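Gomargate is a small market town on the north bank of the Drimlow, a slow brown river that has been bending its way through the flat country here for as long as anyone has kept a map of it. The town has 2,958 residents, most of them living within a short walk of the old bridge, and it is fondly known in the valley for its plum orchards, its covered market and its very long lunch hour.

The settlement grew up beside a ferry landing, and the ferry went on running for 30 years after the bridge was finished — partly out of habit, it seems, and partly because the fare was cheaper than the toll. The Boltetti mill, which once ground flour for the whole valley, closed after 104 years and now houses the public library and 2 classrooms used for evening courses.
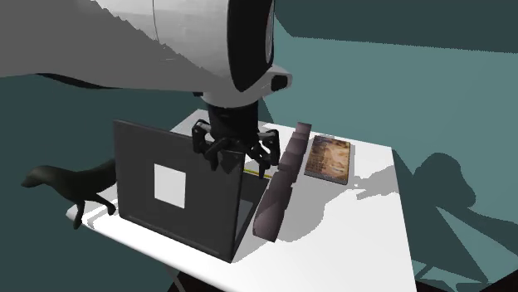
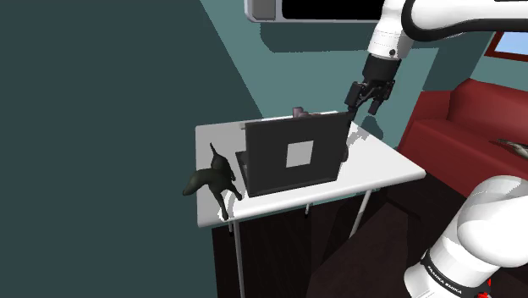
Computer-rendered views of a robot arm and gripper; the second includes an open laptop.

The plum fair is held each September in the square behind the mill, with stalls selling jam, dumplings and a dark, sticky cake that every family makes a little differently. Buses to the town of Man leave from the bridge in the early morning and again at suppertime, with an extra one during the fair.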